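Unit 6: Open Storage for Clothing
Housekeeping and Textile Care, course handout
Instructor: Chang-ho Jeon
Revised 26 Oct 2025

Read this before the practical. Bring the garment care sheet from Unit 5, filled in.

1. What counts as open storage

Open storage means clothing kept where air and light reach it: rails, wall pegs, open shelves, over-door hooks. Closed storage means wardrobes, drawers, lidded boxes and zipped bags. Most small bedrooms use both. In this unit we deal mainly with the freestanding garment rack, which is common in rented rooms without a built-in closet.

A rack takes up floor space in two ways. There is the footprint of the legs, and there is the space the clothes fill on either side of the rail. Students measure the first and forget the second. An adult coat on a hanger needs more depth than the legs of most light racks.

2. Placing the rack

Keep the rack away from radiators and out of direct sun. Dyed cotton and polyester both fade on the shoulder line first, where the light falls. Leave enough room to walk past without brushing the clothes. Where a rack has slanted legs, check that the feet are out of the walking path, especially at night between the bed and the door.

In many rooms the only free floor is next to the bed. This works if bedding can still be changed without moving the rack. Long garments should not rest on the mattress, where they crease and pick up lint.

A metal rack near the end of a bed, with a yellow and black jersey on a wooden hanger and a camel-colored coat behind it:

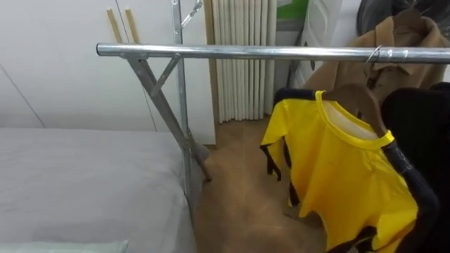

3. Choosing hangers

Wooden hangers with curved shoulders suit coats, jackets and anything with a shaped shoulder. Thin wire hangers are for short-term use only. Sports jerseys can go on either wood or plastic, but the hanger must not be wider than the shoulder seam. Put the hanger in from the hem on tight crew necks. Forcing it through the collar stretches the ribbing.

Heavy knits are folded and shelved. See the table in Unit 4.

4. Order on the rail

Group by weight first, then by length. Heavy coats go close to a leg or upright, and light tops go toward the middle of the rail. A long rail loaded in the center will bow over time, and the bend does not come out.

Leave a finger's width between garments. Dark items that have not been washed yet should be kept apart from pale ones.

5. Practical task

Work in groups of 2. Each group receives one rack, a set of mixed hangers and a bag of clothing.

Sort the clothing into hang, fold and repair.
Choose a hanger for each item in the first pile.
Load the rail and sketch the order you used.
Note any item you moved after loading and say why.

Hand in the sketch at the end of class. Reading for Unit 7 is in the course packet, starting on page 158.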